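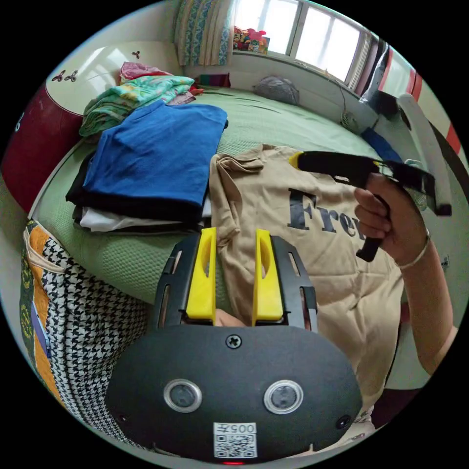 4. Filling and first use

Before first use, check that the model plate on the base of your Polard steamer reads 444. Other models fill from the side.

1. Stand the steamer upright, unplugged, on a level surface.
2. Lift out the tank and fill it to the MAX line with cold tap water.
3. Push the tank back until it clicks.
4. Plug in and press the power button. The light blinks while the water heats — almost 2 minutes from cold.
5. Point the head into a sink and hold the trigger until steam comes out evenly.

CAUTION: Steam burns. Never steam a garment while someone is wearing it.
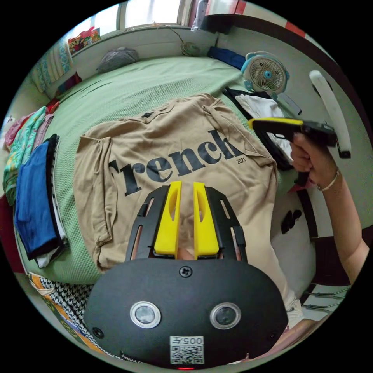 Can I use distilled water?

Use it mixed half and half with tap water. Do not add scent, starch or vinegar.

5. Steaming cotton knits

1. Turn printed shirts inside out.
2. Hang the garment and pull the hem gently with your free hand.
3. Work from the collar down in slow strokes.
4. Let the garment cool before folding.

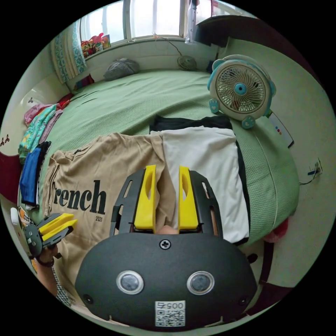 Lorna Vickery
Manuals Editor, Sandhu Home Products

Note: Empty the tank after each use. In hard-water areas, descale monthly with Plillano powder, part no. 2541. Rinse twice and leave the tank cap off to dry.

Filed under: Garment Care > Steamers > Set-up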